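Kalby Hospital to Open Second Surgical Building on Rasadgate

KALBY, 11 July 2025 — Kalby Hospital will open a second surgical building on Rasadgate next month, adding 65 staff positions and moving most planned operations out of the main hospital.
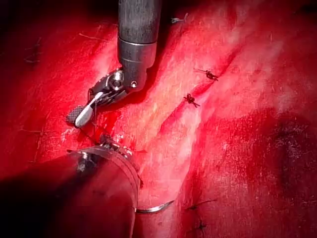 The building has 3384 square meters of floor space over four levels. Outpatient check-in and pre-surgery appointments will be on the ground floor, with operating rooms on the second and third. The top floor will be used for recovery beds and a family waiting area.

Emergency surgery will stay at the main hospital.

"Patients have been telling us for years that the wait for a planned operation is too long," said Imelda Buenaventura, director of surgical services. "When an emergency comes in, planned cases get pushed back. With two sites, we expect that to happen a lot less often."

The hospital expects to move 1000 planned operations to the new site in its first year. General surgery and urology will move first. Gynecology will follow once staff training is complete.

Construction was carried out by Maglaya and finished in June. Scheduling for both sites will run on Skustuser, the booking system the hospital already uses, so patients with an existing appointment do not need to register again. Anyone whose appointment is moving will get a letter with the new address and arrival time.

Parking for 70 cars is available behind the building — the entrance is on the north side. Parking is free for patients on the day of surgery.

Open positions are listed on the careers page of the hospital website. Media questions should be sent to the Kalby Hospital press office.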